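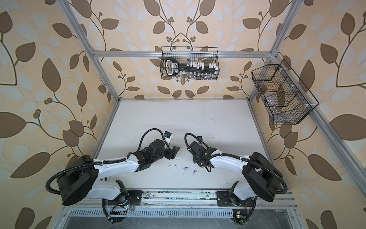
Two arms on a white tabletop, grippers facing each other.

Rukine 131 Stream Level Logger

Reviewed for the equipment pages by Paloma Halvorsen

Every maker of stream gauges says the same thing: bolt it to a bridge, walk away, and you'll know the flood is coming. I have pulled enough dead loggers out of creeks to doubt that. The Rukine 131 is better than most of what I've had to work with, and it still won't do half of what the brochure suggests.

What it is

The 131 is a pressure sensor in a steel tube, with a vented cable running up to a logger box on the bank. It measures the weight of water over the sensor and turns that into a depth. It does not measure flow. To get flow you need a rating curve for your own stretch of stream, and that means someone in waders taking measurements at low water, at high water and at several stages in between. The product sheet gives this one sentence.

What the maker claims

Range: 9 meters of water
Reading interval: 2 minutes or longer
Memory: 600 days at one reading an hour
Power: replaceable battery pack
Output: depth and water temperature

The memory figure is fine if you like hourly readings. On a small, steep basin the whole rise can come and go between two of them. Set the interval short enough to catch a flash flood and those 600 days shrink fast. The battery goes faster too, though Rukine doesn't say by how much. I asked. I was sent the same sheet again.

Accuracy

Ours sat beside a painted staff gauge on Dillness Creek from March into May. In ordinary flow the two agreed well enough that I'd blame my own eyes for the difference. After the first muddy rise the logger began reading high, and it stayed high until the tube was pulled and rinsed. Silt had packed the intake holes. A bigger screen might help — Vutono sells one that fits — but I haven't tried it, and I don't see why it should be an extra.

Achilleas Gkikas ran a second unit downstream, below the old mill dam, and had no silt trouble at all. He also had a much cleaner bed. I'd trust the sensor at his site more than at mine.

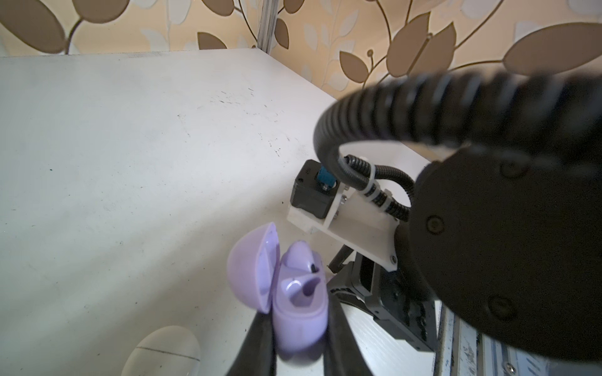
Mounting and cable

The clamp that comes with it is too light for any stream that carries logs. We threw ours in a drawer and used the heavier Szabo bracket. Run the cable through conduit, keep the vent end dry, and change the drying capsule when it turns pink. A damp vent line will give you a lovely smooth record that is wrong from end to end.

Should you buy it?

For a long record on a quiet reach, yes, if you're willing to visit it. For flood warning, no. The 131 stores its readings and waits for you to come and collect them, and the add-on radio wasn't ready when we asked to borrow one. Keep the staff gauge, and write down what it says each time you go out.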